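Tarex Kitchen Pack for School Robotics Clubs

Simulation course pack, edition 3
For classes, after-school clubs and student project teams
Supplied by Indoline

The Tarex Kitchen Pack is a set of simulated rooms and handling tasks for students who are learning to program a two-armed robot. Everything runs on a classroom computer. Teams write their own control code, load it into the simulator and work through the tasks at their own pace.

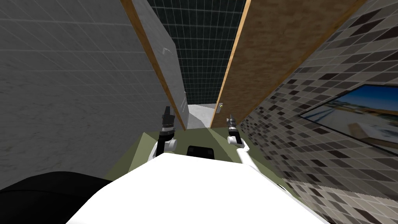
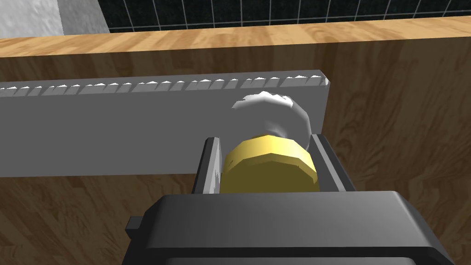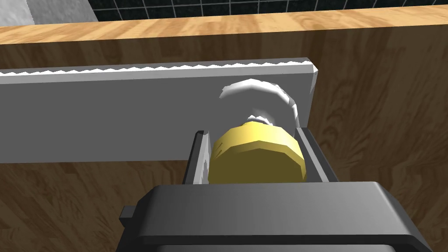 The pack is built around short tasks. Each one gives the team a starting position, a goal and a time limit. Early tasks ask for a single arm movement. Later ones need the team to plan an approach, close the gripper at the right point and keep hold of a part while the arm moves. Teachers can change the time limit or turn it off.

What is in the pack

44 tasks, sorted by difficulty
Student workbook (PDF, may be printed for your own classes)
Teacher guide with lesson plans and sample solutions
Scene editor for moving objects and adding your own
Run recorder, which saves the view from the robot's cameras and the position of every joint
Score sheet for club competitions

Programming

Students can begin with block programming and move to Python when they are ready. The same tasks work in both. The Python library has commands for moving each arm, opening and closing each gripper and reading the camera views. A team can start a task in blocks, export it and finish it in Python, but changes made in Python do not carry back to the block version.

Fitting it into a term

The lesson plans assume one meeting a week. Most of them split the time between planning on paper and running code. Ginette Simard wrote the teacher guide and tested it with her own robotics club before the first edition came out. Her notes on grouping students are in the back of the guide. She recommends teams of three, with the roles changing at each meeting: one student writes code, one watches the camera views and one keeps the log.

For project work, the run recorder is the part teams use most. A recorded run can be played back at half speed, paused at any point and compared with an earlier attempt. Recordings can be exported for a poster or a report.

The Stenau Challenge

The pack includes the practice tasks for the Stenau Challenge, a yearly competition for school teams. Teams submit their code in December and it is run on scenes they have not seen before. Points are given for finishing the task and taken off for bumping into furniture or dropping a part. The top score is 2,000 points. Practice scenes use the same scoring, so a club can hold its own rounds first.

System requirements

Windows 10 or Ubuntu 18.04
8 GB memory, 16 GB recommended
Graphics card with 2 GB memory
2,580 MB free disk space
Internet connection for installation only

Licenses

The school license covers every computer at one site and does not expire. The club license covers five computers for one school year. Owners of edition 2 can upgrade without charge, but saved scenes must be opened once in the scene editor and saved again.

The Jääskeläinen lesson set, which covers arm geometry and joint angles, is sold separately and needs edition 3 to run.

Page updated 3 May 2019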